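Come fix old computers with us (and get paid a little for it)

Hi, I'm Taner Ekinci, and I run Grandik, a small repair shop that has slowly turned into half shop, half classroom. Every spring we take in donated office desktops, clean them up and pass them on to families who need one for homework, job hunting or calling grandma. Last year we handed out 75. This year I'd love to reach 100, and for that I need more hands!

So I'm looking for 13 people to join our May bench crew. You don't need a degree, and you don't need to be "a computer person." If you've ever taken apart a toaster just to see what was in there, I want to hear from you.
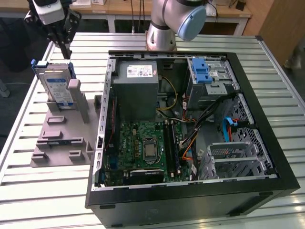 What you'd be doing

Mostly opening up desktop towers, checking the memory, swapping drives, wiping old data and putting a fresh system on. Some evenings are heavy on screws and dust, others are mostly sitting around with coffee while a progress bar crawls along. My pal Baltasar Ibarra teaches the first two sessions and he's wonderfully patient (he taught me, so he has to be). After that you'll work in pairs, and you can swap partners whenever you like.

We label everything, and I mean everything. A drive that comes out gets a sticker before it touches the shelf, and its number goes in the green notebook.
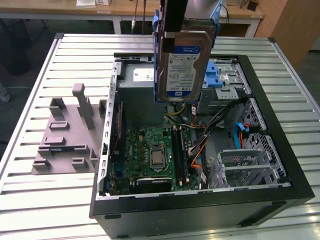

I'm a bit of a pest about that notebook, I know, but people trust us with machines that used to hold their tax forms and wedding pictures, so please humor me.

The practical stuff

We meet evenings from 6 to 9 at the old Ikasska building, side door, up the ramp. You'd come twice a week through the whole month. Pay is $25 per evening plus dinner, usually from Ferri across the street (their lentil soup, oh my). You have to be 18 or older and okay with standing for a while. Tools are on us.

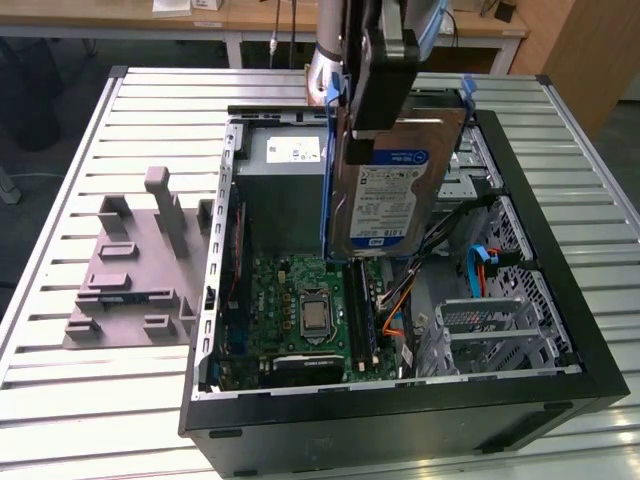 A 1 TB hard drive in its blue caddy, over an open tower.

How to sign up

Drop a note in the box at the Grandik counter, or call the shop any afternoon and ask for me. Tell me your name, which evenings work and one thing you've fixed, or tried to fix. Failed attempts count, and I kind of like those better! I'll get back to everyone before the end of April.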